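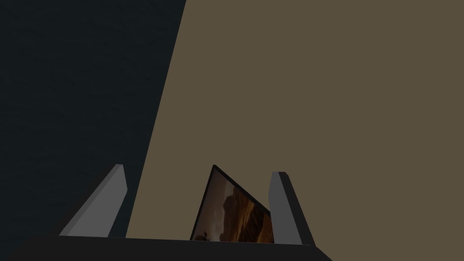
Wrist camera only vs wrist plus overhead: results from our kitchen runs
Forum: Grasping and manipulation > Simulation

mudlark_7
Posted July 14, 2018

I said in the May thread that I'd put the numbers up when the runs were done, so here they are.

Setup is the household set in Kulico, 130 kitchen layouts, one arm, parallel gripper. The task is to pick up a named thing and lift it clear. Objects are the usual mix of kitchen stuff and things that have no business in a kitchen. We trained two versions of the same network. Version A gets the wrist camera only. Version B gets the wrist camera and a fixed overhead camera. Same demonstrations for both, 3,474 of them, all scripted. Five training seeds each. Testing was 400 attempts per seed on layouts held out from training.

Short version: B is better at getting to the object, A is better at closing on it once it's there. Overall they come out close enough that I wouldn't bet on either. The spread between seeds is bigger than the gap between the two versions.

The bit I didn't expect was thin objects. Picture frames, trays, chopping boards stood on edge. A does clearly better on those. My guess is that B leans on the overhead view, where a thing like that is a line a few pixels wide, and it never learns to use the wrist view properly.

Happy to answer questions. Code will go up when I've cleaned it.

tin_kettle
Reply

Thanks for posting this. Two things.

What counts as a success? If it's "object is above height X at the end of the episode" then you'll be counting cases where the thing is balanced on the hand or jammed against the palm. I had that with the Tilico set and it flattered everything by a fair amount.

Second, were the overhead images the same resolution as the wrist ones? If you shrank them to match then your thin object result is about resolution and tells you very little about which camera is more use.

mudlark_7
Reply

Success is height plus contact on both fingers for the last second of the episode. So balanced doesn't count. Jammed against the palm can count if both fingers happen to be touching. I haven't separated those out.

Yes, both shrunk to the same size. Fair point. I can rerun B with a bigger overhead image but it'll be one seed at first, the machine is shared.

Parsnip
Reply

One seed is no good to anyone if the spread is what you say it is. Wait and do all five.

mudlark_7
Reply

I'll do one first to see whether it's worth the other four. If it makes no difference at all I'd sooner use the time on something else.

Parsnip
Reply

But that's the trouble. One seed making no difference doesn't show it makes no difference. You said yourself the seeds move more than the cameras do.

gannet
Reply

I'm with Parsnip on the seeds, but I think you are all looking in the wrong place. I'd look at shadows before resolution.

We run the same set at Edthorpe and the default shadow quality is poor. You get big blocky things with stepped edges, and they sit off to one side of the object. For a person it's obvious which is the knife and which is the shadow. For a small network looking at a brown marble worktop with white veins all over it, I'm less sure. The shadow is the biggest dark shape there and it's often nearer the fingers than the object is.
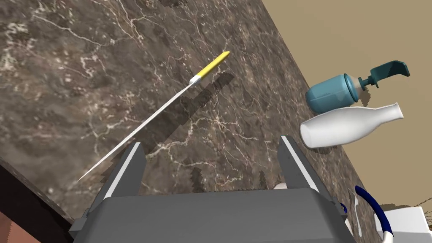 We had a lot of near misses where the hand stopped over the shadow and closed on nothing. I went through the failed attempts by hand and sorted them by which side of the object the hand ended up on. They weren't evenly spread. Most were on the shadow side. With shadows turned off in the renderer, same trained network, the misses evened out.

I never wrote it up because my boss at the time thought it was a quirk of the renderer and of no interest to people with real arms.

tin_kettle
Reply

Your boss had a point though. Real shadows are soft, or there are several of them from several lights. If the network is confused by hard stepped shadows then the fix is better rendering and you've learned something about the renderer.

gannet
Reply

Partly. But mudlark_7 is comparing two camera set-ups inside that renderer. If one of them suffers from the shadows more than the other, the comparison is off, whatever happens on a real arm. An overhead camera sees every shadow on the worktop. A wrist camera close in often sees very little of one.

mudlark_7
Reply

That could explain some of the thin object gap too. From above, a frame stood on edge casts a shadow much bigger than itself.

I have the final hand position saved for every test attempt, and the light position is in the layout file, so I can do gannet's sort without rerunning anything. Give me a day or two.

hobnail
Reply

Has anyone tried the Hauser trick of moving the light between training episodes? You keep the shadows but they stop being a reliable cue. Costs nothing if your demonstrations are scripted.

tin_kettle
Reply

Tried it on Tilico. Helped a bit with cluttered worktops, made no odds on clear ones. Training took longer to settle. I only moved the light sideways and left the height alone, so that may be why.

mudlark_7
Reply

Right, sorted the misses.

Version B: clear lean towards the shadow side, on all five seeds. Version A: a slight lean on three seeds, nothing on the other two. Pale worktops are worse than dark ones for B, the opposite of what I'd have guessed from gannet's post.

So I'm taking back "B leans on the overhead view" as the whole explanation. Could be resolution, could be shadows, could be both. Next runs will be B with a larger overhead image, and B with the light moved each episode, sideways and up and down. Five seeds each, Parsnip, before you say it.

Parsnip
Reply

Good. Can you split out the palm jams as well while you're at it?

mudlark_7
Reply

Yes, if I can find a sensible way to define one. Contact between the object and the gripper body, probably.

gannet
Reply

Pale worktops being worse makes sense to me. More contrast, so the shadow stands out more. Ours were mostly dark stone so I couldn't have seen that.

I can send you my sorting script if it's any use. It assumes a single light, so check your layouts first. A few of the 130 have a second one over the sink and it gives nonsense for those.

mudlark_7
Reply

Please do. I didn't know about the second light, so treat the sort I posted as provisional until I've taken those layouts out.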